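# How to Build a Home Sick Kit Before Flu Season Finds You

You can put this whole thing together in one evening, and I promise the next time somebody in your house wakes up shivering at 3 a.m. you'll be so glad you did.

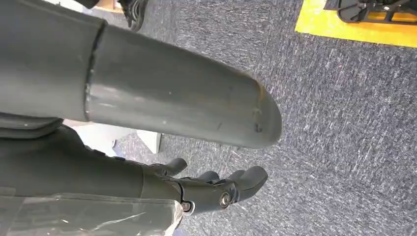 **Jhair Sotelo**
*Health and Home Editor*

I love a sick kit. I know that's a strange thing to love, but there is real joy in opening a box and finding the thermometer, the tissues and the fever reducer all sitting there, in date, with the dosing cup still attached. My first kit was a shoebox. The current one has a lid that latches and a label in big letters, and it has gotten our family through two rounds of flu and one very long week of something the clinic never put a name to.

This guide covers winter respiratory bugs: flu, COVID, RSV and plain old colds. It doesn't cover stomach viruses (those need their own supplies, mostly bleach and patience) or first aid for cuts and burns.

## What you'll need

- A box with a lid, big enough for a tissue box to lie flat
- A digital thermometer and a spare battery
- A fever reducer for adults, and a children's version if you have kids
- The measuring syringe or cup that came with each liquid medicine
- Home tests for COVID, or the combined COVID and flu kind
- Masks that fit the people who will wear them
- Tissues, hand sanitizer and small trash bags
- Oral rehydration packets
- Saline spray
- Honey and tea bags (no honey for babies under one, ever)
- A notebook and a pen that writes

My box is a Brakitz, the medium one, and I like it because the lid doubles as a tray. Any box will do! A clean dishpan with a plate on top would get you through.

## Step 1: Empty the cabinet

Take everything out of the medicine cabinet and put it on the kitchen table. Everything, including the cough drops that have melted into one large cough drop.

Check the dates. Expired medicine goes in a bag for the pharmacy's take-back bin. Plenty of drugstores have one near the counter, and the pharmacist can tell you where to go if yours doesn't. Liquid medicine with no readable label goes too, even if you're almost sure what it is.

When I did this in April I found 4 thermometers. One worked.

## Step 2: Test what runs on a battery

Turn on the thermometer and take your own temperature while you feel fine. Write the number on the inside of the lid with your name next to it. Do the same for everyone in the house. People run a little different from each other, and it's so useful to know what normal looks like for your crew before anyone is flushed and cranky.

If you own a pulse oximeter, try it now with warm hands. Cold fingers and nail polish can throw off the reading. You don't need to buy one for a basic kit, but if your doctor has asked you to keep one, this is its home.

## Step 3: Sort the medicines and read the labels

Line up the boxes and look at the active ingredients. A lot of nighttime cold and flu products already contain acetaminophen, so a person taking one of those plus a regular pain reliever can double up without meaning to. I put a strip of red tape on every package that contains it.

Children's doses go by weight, and kids have this wonderful habit of growing. Weigh them, write it down, and ask your pediatrician or pharmacist for the right dose if the label leaves you guessing. Don't give aspirin to children or teenagers with a fever.

Kam-wah Tang, a pharmacist at the Segura clinic, read a draft of this section for me and sent back one addition: tape the measuring syringe to its own bottle, since a kitchen spoon can be way off. I've done it ever since and it has saved me so much drawer digging.

## Step 4: Make the phone page

First page of the notebook. Write down:

1. Your doctor's office and the after-hours line
2. Your pharmacy, with its weekend hours
3. Poison Control (in the US, 1-800-222-1222)
4. A neighbor or relative who could drop off soup
5. Everybody's allergies and daily medicines

Yes, it's all in your phone. Your phone may be charging in another room while your mother-in-law is babysitting.

## Step 5: Start a log page

Rule the second page into columns for time, temperature, medicine, dose and fluids. The first night you use it you'll wonder how you ever kept track. "Did you give her some at nine or was that me?" is a question I never want to hear again.

## Step 6: Pick the sick room

Choose it now, while everyone is healthy. You want a door that closes, a window that opens and, if you're lucky, a bathroom close by. Ours is the back bedroom, where Mister (the cat, 5 years old and deeply invested in anyone who is lying down) will be asleep on the bed before the patient gets there.

Crack the window when the weather allows it. If you have an air purifier, set it near the bed and leave space around the intake.

## When to call

Call the doctor early for babies, adults over 65, anyone who is pregnant and anyone with a weakened immune system or a long-term condition. Antiviral medicines for flu and COVID work best when they're started in the first days, so it's worth asking right away.

Get emergency help for:

- Trouble breathing, or pain or pressure in the chest
- Lips, nails or skin that look blue, gray or very pale
- Confusion, or being hard to wake
- Signs of dehydration, like no urine for eight hours in a child
- A fever of 100.4°F or higher in a baby under three months
- A fever or cough that gets better and then comes back worse

Copy that list onto the inside of the lid, under the temperatures.

## Keeping it stocked

Check the box twice a year. I do mine on a Monday when the clocks change, with the radio on. Replace whatever got used, look at the test dates, and weigh the kids again. Readers in the Plunmont area can pick up a printed copy of the log page at the library's front desk, next to the seed packets.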